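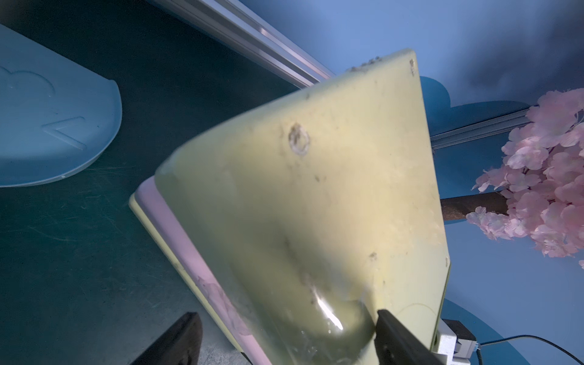 Okay, plastic board and plate cleanup thread, because Monday is apparently when I get excited about scrubbing things!

First up is the pale yellow-green one. Crumbly bits all along one edge, a brown speck off to the side, and that worn ring near the upper middle. I love that ring. It looks like a little moon.

The pink board has a faint flowery print, so I'm going easy on it (soft sponge only, no scouring pad near those flowers!). The light blue plate with the raised cloud outline gets the same treatment.

My method: baking soda paste, leave it 15 minutes, then an old toothbrush along the rim. Crumbs LOVE a rim. Rinse, stand it on its side, done.

Scuffs don't scrub out, and I've made my peace with that. A scuffed board has seen a lot of sandwiches.

Also yes, the cherry blossom branch stays. It's fake, it's pink, it makes doing dishes feel like April. Got it at the Edley flea market and would happily buy 14 more.

Next round is lunch box lids, the ones with the rubber seal. If you have a trick for getting the gunk out of that groove, please send it my way!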